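Health > Living with epilepsy > How-tos

How to keep a seizure diary you'll stick with (and that your clinic will want to read)

By Young-sook Kwak

I've been keeping a seizure diary for my son since he was four, and I've made every mistake going. I've used the backs of envelopes, I've used three different apps, and for one whole May I used the kitchen calendar, which then got recycled. So this is the method I've ended up with, and it takes me less time than making a cup of tea.

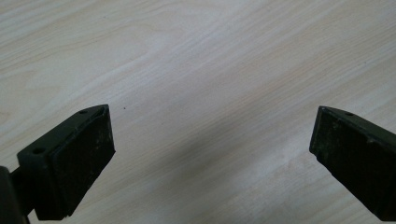
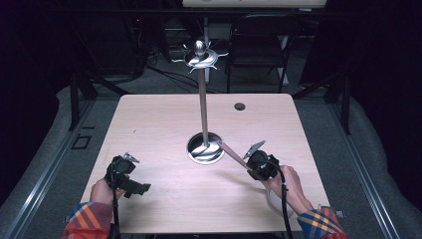

You'll need a notebook (A5 is best, it fits in a bag), a pen tied to it with string, and a phone with a stopwatch. That's the lot. You can buy printed diaries and some of them are lovely, but don't wait for one to arrive before you start.

Step 1: Rule up your pages

Turn the notebook sideways and draw six columns: date, time, how long, what it looked like, what came before, what came after. I do a month's worth in one go on a Sunday evening with the telly on. Leave the "looked like" column twice as wide as the others. You will want the room!

Step 2: Agree your words

Sit down with everyone who looks after the person (grandparents, school, the other parent) and decide what you're calling things. In our house "a blank" is a stare where he doesn't answer, "a jerk" is one quick jump of the arms, and "a big one" is a full convulsion. Write the list inside the front cover. Before we did this my mother was putting "funny turn" for all of them and the nurse couldn't do a thing with it.

Step 3: Time it

Start the stopwatch the second you notice something, then put the phone down where you can see it. Time the seizure itself, and time the recovery separately. Our first entry with a proper time on it said 67 seconds. I'd have sworn on my life it was five minutes.

Please, please know your emergency plan before you need it. The usual advice is to ring 999 if a convulsion goes on for five minutes, if one follows another without them coming round, if it's a first seizure, or if they're hurt or struggling to breathe. If your team has given you a personal plan with different timings, follow that one. The diary can wait until everybody's safe.

Step 4: Write what you saw

Just what you saw, no diagnosing. "Head turned left, left arm stiff, lips pale, didn't answer to his name" is gold. "Bad one" is not much use to anybody. If someone else can film it on a phone, wonderful, and jot "video" in the margin so you can find it later.

Step 5: Fill in the before and after

Before: sleep, missed or late tablets, a temperature, a tummy bug, a period, a very exciting birthday party. After: slept, headache, confused, straight back to his Lego. Put medicine changes right across the page in a different colour, with the dose and the day it changed. I use green and I'm quite strict about it.

Don't change a dose yourself on the strength of what you find, though. I know how tempting it is when you think you've spotted a pattern. Ring the nurse.

Step 6: Tick the quiet days

This was the bit I missed for years. If nothing happens, put a tick. An empty row could be a good day or a day you forgot, and six months on you won't have a clue which. Last year's book has 89 days without a tick or an entry and it still annoys me.

Step 7: Make a one-page summary

The night before clinic I count up each type by month and copy the totals onto a single sheet, with my three questions at the bottom. The consultant gets the sheet, the notebook stays on my lap in case she asks. Take a photo of every page while you're at it, envelopes and calendars having taught me that one.

If you miss a week, draw a line under it, write "missed" and carry on from today.

Comments (3)

Han-gyeol Moon
I've got epilepsy myself and live alone, so the "looked like" column is mostly blank! I write how I felt before and where I was when I came round, and my nurse was happy with that.

Derkance
Do you count clusters as one or lots? My daughter had 76 jerks one morning and I gave up.

Young-sook Kwak
@Derkance we put start time, end time and "cluster", with a rough number if we've got one. Worth asking your team how they'd like it though.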